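836 partages · 3 commentaires
Dernière mise à jour : août

3. Ce que les gens disent quand on leur demande « c'est quoi, ça ? »

Je reprends là où la section précédente s'arrêtait, c'est-à-dire avec un corpus à peu près propre et une vraie perplexité sur ce qu'il fallait en faire. Je rappelle le principe pour qui aurait sauté la partie 2 (je ne juge pas, je saute toujours les parties 2) : on demande à quelqu'un de nommer les choses ordinaires de chez lui, à voix haute, dans l'ordre qui lui plaît, et on note le premier mot qui sort, puis la correction s'il y en a une. On ne reprend personne, on n'aide personne, et surtout on ne hoche pas la tête. Le hochement de tête m'a coûté toute une série d'entretiens au début du projet, que j'ai dû écarter : mes locuteurs lisaient la bonne réponse sur mon visage !

Il nous reste donc presque 4 000 dénominations exploitables, recueillies pour l'essentiel à Stastska et dans les villages autour, auprès de francophones installés là depuis l'enfance ou arrivés plus tard. Tout a été transcrit sous Musora, relu à la main, puis relu encore par Steinar Hafþórsson, qui a une oreille bien meilleure que la mienne pour les hésitations. C'est lui qui a insisté pour garder les « euh » et les silences, et je lui en veux encore un peu parce que le travail a doublé, mais il avait raison et toute cette section repose dessus.

3.1 Le mot juste et le mot qui vient

Commençons par le cas qui m'a donné envie d'écrire l'article, celui du pingouin. En français soigné, l'oiseau de l'hémisphère Sud qui ne vole pas s'appelle un manchot, et le pingouin est un oiseau du Nord qui vole très bien, merci pour lui. Tous mes locuteurs scolarisés en français connaissent la règle. Ils la récitent, même, avec un petit air satisfait (j'ai le même, je l'entends sur les bandes). Et pourtant, dès qu'il s'agit d'une peluche, la règle fond. On dit « le pingouin ». On le dit sans hésiter, sans se reprendre, et quand on se reprend c'est en regardant l'enquêteur.

J'ai d'abord pris ça pour de la négligence, puis j'ai réécouté. Une même personne peut, à quelques minutes d'intervalle, parler des manchots d'un documentaire et du pingouin de sa fille. Pas la moindre gêne entre les deux. Une locutrice m'a même expliqué, assez sèchement, que « le manchot, c'est la bête ; le pingouin, c'est le nôtre ». Je n'ai rien trouvé de plus clair dans la littérature et je lui aurais volontiers laissé la plume.

Ce que je propose, c'est de considérer que la peluche a son propre lexique, qui ne descend pas de celui de l'animal. On n'y range pas les choses par espèce, on les range par silhouette et par habitude familiale. Tout ce qui est gris avec de grandes oreilles est un éléphant, même lorsque l'étiquette dit tapir. Tout ce qui est long et vert est un crocodile, et mes tentatives pour faire émerger « alligator » ont échoué avec une régularité presque vexante. L'ours est un nounours jusqu'à un âge variable, après quoi il redevient un ours en peluche, sur un ton plus distant, et ce changement-là mériterait un article à lui seul (j'y pense).

3.2 Le truc, le machin, la chose

Passons aux objets sans prestige. Je m'attendais à trouver beaucoup de mots passe-partout et j'en ai trouvé beaucoup, mais pas là où je les cherchais. On dit « truc » pour des choses qu'on manipule tous les jours et dont on connaît parfaitement le nom. L'épluche-légumes, par exemple, est un « truc pour les carottes » chez des gens qui, dix phrases plus loin, disent « épluche-légumes » ou « économe » sans le moindre effort. À l'inverse, les objets rares sont nommés avec un soin presque cérémonieux. Le chinois, la mandoline, le fusil à aiguiser : voilà des mots que l'on sort comme on sort l'argenterie.

« Machin » se comporte autrement. Dans nos données il est plus souvent masculin et plus souvent agacé : il apparaît quand l'objet n'est pas à sa place, quand quelqu'un d'autre l'a déplacé, quand on vient de marcher dessus. Hafþórsson n'est pas convaincu et me soupçonne de surinterpréter un petit nombre d'enregistrements particulièrement savoureux. C'est possible. Je maintiens quand même l'hypothèse, avec la prudence qu'on voudra, en attendant que quelqu'un de plus patient que moi refasse le codage.

Il faut dire un mot du contexte, parce qu'il change tout. Le même objet ne reçoit pas le même nom dans un placard, dans une main ou posé parmi d'autres sur une table. Sortez une petite cuillère de son tiroir et mettez-la à côté d'une peluche : plusieurs locuteurs se mettent à raconter, au lieu de nommer. « Ça, c'est quand on donnait le sirop. » Le voisinage fabrique une histoire et l'histoire mange le substantif. C'est très net le dimanche, quand les entretiens se font chez les gens, en fin de matinée, avec tout le bazar de la semaine encore étalé. J'ai fini par demander à faire tous mes passages ce jour-là, ce qui m'a valu quantité de cafés et une réputation de pique-assiette.

3.3 Les noms de marque

Je serai plus brève là-dessus, d'autres ont très bien traité la question. Le passage de la marque au nom commun est bien attesté dans le corpus, mais il est d'une instabilité folle. Le cas local est celui de « bunex », du nom d'un fabricant de boîtes de conservation dont les produits Bunex se vendaient au marché de Stastska. Chez les plus âgés, un bunex désigne n'importe quelle boîte à couvercle. Chez leurs enfants, c'est seulement la boîte de ce fabricant-là. Et chez les petits-enfants, le mot revient avec son sens large, appris directement auprès des grands-parents ! On a donc une génération qui saute son tour, ce que je trouve ravissant et que je ne sais pas du tout modéliser.

Le genre flotte aussi. On entend « une bunex » (sur boîte, évidemment) et « un bunex », parfois dans la même cuisine. Une famille entière, les Eyvindsson, a pris parti pour le féminin et défend sa position avec une vigueur que je n'ai pas retrouvée sur des sujets autrement plus graves. La mère corrige les invités. Je me suis fait corriger.

3.4 Les corrections

J'en viens à ce qui me semble le résultat le plus solide. On se corrige peu quand on nomme ses propres affaires. On se corrige davantage pour celles des autres, et encore plus devant une photographie, où l'on redevient élève : le dos se redresse, l'article défini disparaît, « le pingouin » devient « un pingouin, enfin, un manchot ». Ce petit « enfin » est précieux. Il arrive après une pause brève, souvent avec une descente de la voix, et il marque à mon avis le moment exact où la personne quitte la maison pour retourner en classe.

Les enfants ne disent pas « enfin ». Ils disent « non », tout court, et ils s'adressent à l'adulte. J'ai été reprise sur le nom d'un lapin qui était, paraît-il, un lièvre, puis reprise une seconde fois parce que le lièvre s'appelait Michel et qu'on ne dit pas « un » devant Michel. Sur le plan grammatical, c'est irréprochable.

Reste la question du support. La photographie appelle le nom d'espèce et l'objet en main appelle le nom de famille, je l'ai dit. Mais une photographie où plusieurs choses du quotidien voisinent se situe quelque part entre les deux, et c'est sur ce type de vue que les réponses se dispersent le plus. Certains commencent par la peluche et n'en sortent plus. D'autres nomment d'abord tout ce qui sert à quelque chose et gardent l'animal pour la fin, comme un dessert. Je n'ai pas trouvé de lien avec l'âge, et j'ai pourtant cherché ! Hafþórsson penche pour un effet de la couleur du fond. Moi, je pencherais plutôt pour un effet de la présence d'enfants à la maison, mais notre fiche de renseignements ne posait pas la question (c'est ma faute, elle la posera la prochaine fois).

On trouvera en figure 2 une vue de ce genre, avec la peluche dont il est question en 3.1. Pour la suite de l'article, j'écris « pingouin » en italique quand je cite et « manchot » quand je parle en mon nom, sauf oubli.

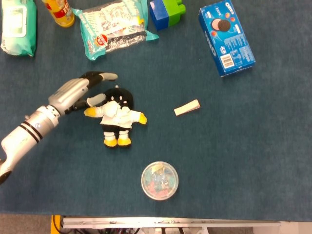
Figure 2. Objets du quotidien et manchot en peluche sur une table recouverte de moquette bleu canard foncé.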